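Bendon Furtado Two-Arm Tabletop Station
Equipment > Service Handling > Tabletop

Overview
The Furtado station is a fixed two-arm unit for light sorting, tidying and put-away work at table height. It is supplied to laundries, care residences and training kitchens that wish to assess whether such chores can be assigned to a machine. Bendon does not offer the station as a replacement for household or shop-floor staff.

Current capability
Placing a single soft item into an open container is supported in the standard task library. In the June acceptance trial, conducted by Alcides Evangelista at the Clinik site, the station completed 122 of 200 placements without operator help. A further 63 were completed after one correction. The remainder were recorded as failures, mostly dropped items and containers pushed out of reach.

Folding, wiping and the handling of liquids are not supported. Stacked or nested containers require an operator. Customers planning unattended use should consult the Application Office before ordering.
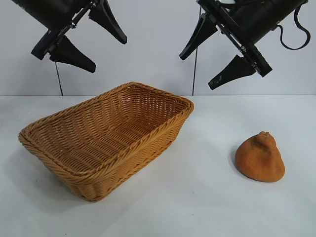
Furtado station, two-finger grippers open over the work surface, with woven basket and soft orange item.

Specifications
Arms: two, overhead approach
Grippers: two-finger, replaceable tips
Maximum item weight: some 3 lb
Work surface: white, supplied by customer or Bendon
Control software: Drondance, station license included

Service and ordering
Finger tips are wear parts and are excluded from the warranty. Installation includes one day of operator training. Requests for a site assessment should be addressed to Cauã Xavier, Application Office, and should list the items to be handled and the containers in use.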